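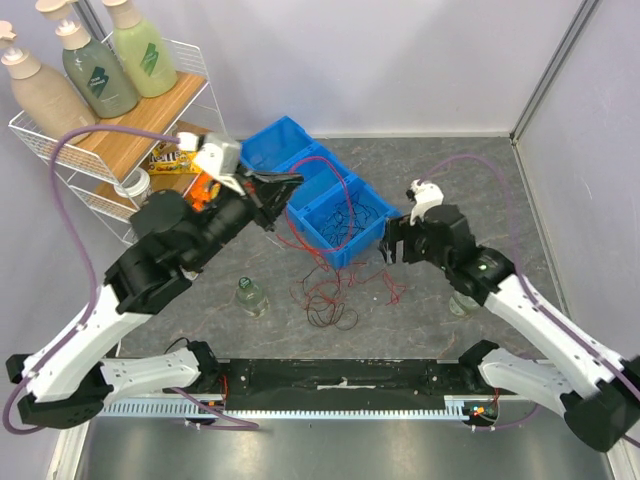 Blue plastic divided bin with dark wires in the nearest compartment, red cables over the rim, and more red and black wire heaped in front.

Divided bin

A divided bin (also compartment bin, sorting bin, or in my family just "the blue thing," whatever color it was) is an open container split by inner walls into two or more connected compartments. It's used for holding small or awkward goods that would otherwise mix together: hardware, craft supplies, cutlery, seed packets, and above all cables and loose wire. I've kept this household encyclopedia going for a good while now and the divided bin is entry 147, which feels low for something I use every day of my life!

Names

The terms are a mess. Stores sell the same object as an organizer, a caddy, a tray, a tote or a bin, and catalogs rarely agree with each other. I use "tray" when the walls are shallow enough that I can sweep things out with the side of my hand, "caddy" when there's a handle in the middle, and "bin" for anything deeper. Gráinne Cronin, who co-edits the storage section, wants "bin" kept for containers with a single open space and would call the divided kind a "nest." We've gone back and forth over it (the talk page is long) and for now the article stays where it is, with a redirect from nest.

A drawer insert is a close cousin. It does the same job but leans on the drawer for its outer shape, and many of them look pretty sad when you take them out and set them on a table.

Form

Most of the ones you'll meet now are molded plastic, with the walls and floor made in one go. Older ones are wood or tin. There are three main arrangements.

Fixed grid. The walls are part of the bin and can't be moved. These are the sturdiest and the easiest to rinse, and the ones I'd tell a beginner to get.

Slotted. Thin dividers slide into grooves so you can change the size of each space. I love the idea and I've owned several, but a wire end will find its way under a loose divider every single time. The Cavis slotted bin is the one I've had longest, and mine has been missing a divider since the first house move.

Linked. Separate cups or small bins clip or hook together along their edges. The Hetik cups are made like this. You can carry one cup over to the workbench and leave the rest behind, which is lovely until you have four cups in four rooms.

The rim matters more than you'd think. A rolled or rounded rim lets a cable drape without kinking, while a sharp molded one can scuff soft insulation if you drag a long cord over it again and again. The height of the inner walls matters too. If they stop well short of the outer rim, long items slump across from one compartment to the next, and then you have a single-space bin with bumps in the bottom.

History

I'm on thinner ice with this part, so corrections are welcome. The earliest divided container I can point to in our own collection notes is a seed merchant's box listed in a shop inventory from 1812, described there as "one box, parted, for small seeds." Annelies Verbeke found it while looking up something else entirely (scales, I think) and copied the line out for me by hand. Parted boxes of that kind were shop furniture first, and the household versions I know of are later: button boxes, nail boxes, the knife-and-fork box with a handle down the middle.

My own history with the things begins with my grandfather's nail box, which had a leather strap and smelled of oil, and which I still have. The plastic ones came into our house in the form of a Calley bin my mother bought for crayons. It did crayons, then hair clips, then fuses.

Use with cables and wire

Wire is the hardest thing to keep in a divided bin, and it's the use I get the most mail about. Screws stay where you drop them. Wire has spring in it, and a coil let go inside a small compartment opens until it touches the walls, then climbs them. Long cords hang over the rim, loop from one compartment into the next and end up on the floor, and short thin ones knot themselves into whatever they're lying on. A bin in the middle of being sorted nearly always looks worse than a bin nobody has touched, so please don't lose heart at that stage.

There are a few ways of dividing it all up, and people feel strongly about them.

By color. Red in one place, black in another. It's quick, it looks good right away, and it's a fine system for bare hookup wire or for test leads, where color tells you what you want to know. For household cords it's close to useless (ask me how many black cords I own).

By length. Short ones in the small compartments, long ones in the big ones. Gráinne swears by it. It does keep the long cords from dragging everything else out with them.

By end. Sort by the connector and ignore the rest of the cord. That's what I do for anything with a plug on it, and I've never gone back.

By job. Everything for the car together, everything for the sewing machine together, and so on. It works well in a house where one person does the putting away. In ours it lasted until May.

Untangling before sorting

I get asked whether to untangle first or sort first, and I'm firmly in the first camp. Tip the whole lot out on a big smooth surface, a countertop or a hard floor, with the empty bin just beyond the heap so you don't have to turn around. Carpet grabs thin strands and makes you miserable.

Start with the longest, thickest cord you can see and ease it out from the middle of the heap, working both ends loose a little at a time. Don't pull on an end! Pulling closes every loop that cord passes through. Lift and shake, lift and shake. Once two or three of the long ones are out the rest usually relaxes, and you can pick the thin strands apart with your fingertips.

Coil each piece as it comes free, fasten it, and put it straight into its compartment. I use twist ties from bread bags. Annelies uses strips of old bicycle inner tube, cut crosswise into rings, which hold beautifully and leave black smudges on everything. Sönmez makes a cloth tie that I like for heavier cords, though they're a bit fiddly if your hands are cold.

Keep bottles, cups and anything else that can tip well away from your elbows while you do this. A long cord coming loose in a hurry will take a glass with it, and I speak as someone who has mopped up a lot of iced tea.

How full is too full

My rule is that a compartment is full when the coils come level with the inner wall. Past that point they start visiting the neighbors. If one compartment keeps overflowing while another sits half used, the sorting system is wrong for what you own, and you should change the system before you go buy another bin. I say this with love, as the owner of far too many bins.

Labels on the outside wall are better than labels on the floor of the compartment, where you'll never see them again. Masking tape and a marker is plenty.

Care

Plastic bins can be washed in warm water with dish soap. Dust packs into the inside corners, and an old toothbrush gets it out. Let the bin dry all the way before anything with metal in it goes back. If a divider wall cracks, a bit of clear tape on both sides will hold it for years, and it's not pretty but neither is the inside of my utility closet. Sunlight makes many plastics brittle, so a windowsill is a poor spot for one you want to keep.

Wooden ones want a dry cloth and now and then a little wax on the runners or the bottom edge.

Open questions

I'd like to hear from anybody who knows of a parted box earlier than the seed merchant's, or who can tell me what the clip-together kind was called before Hetik. Gráinne is also collecting regional names for the big article on kitchen drawers, entry 526, and would be glad of anything you've got from your own family.

See also

Button box
Cable tie
Cutlery tray
Drawer insert
Junk drawer
Nail box (with a photo of my grandfather's, strap and all)
Twist tie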